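Jemgate Wedding Website and Guest List: Review

My sister got married in November with a guest list that started at 200 and ended a good deal shorter. She asked me to handle the invitations, the replies and the announcement for the two hometown papers. I used Jemgate for all of it and kept notes as I went.

Jemgate is a website builder with a guest list attached. You enter names and addresses once, and the same list feeds the invitations, the reply page and the seating chart. The free plan stops at 50 guests. We paid for the full plan, which covers one event and stays online for a year after the date.

Entering the list took two evenings. You can upload a spreadsheet, but it wants first and last names in separate columns, and my mother's address book does not work that way. Couples with different last names have to be linked by hand. Once they are linked, the envelope labels print correctly, with both names in the order you chose.

The reply page is the best part. Guests type their last name, pick their meal and they are done. My uncle managed it on his phone without calling me. Two households with the same last name and the same street did get mixed up, and I had to fix that by hand on a Friday night. Replies can be sorted by date, by meal or by side of the family.
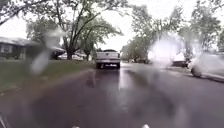 Noura Mahasneh
Contributing Writer, Home and Family

The announcement writer is weaker. It asks for the parents' names, hometowns, schools, jobs and the place of the ceremony, then puts together a few paragraphs. Ours came out readable but stiff, and it listed the groom's stepfather as a guest of honor. There is a short version and a long version. I used the short one as a starting point and rewrote most of it. Check the word limit with your own paper first, as the long version ran well over what one of ours would print.

I tried Virnum before this and gave up on it. The designs are nicer, but every change to the guest list has to be made in two places. A cousin used Zein for her wedding and liked it, though she had a small list and did not need seating.

The seating chart in Jemgate works by dragging names onto tables. It is fine on a laptop and close to useless on a phone. It will not let you save two versions, so print the first one before you start moving people.

I wrote to customer support twice. The first answer came the same day and solved the problem. The second took 9 days, and by then I had found the setting myself.

I would pay for it again for a large wedding. For a small one, the free plan and a paper list for seating would do the job.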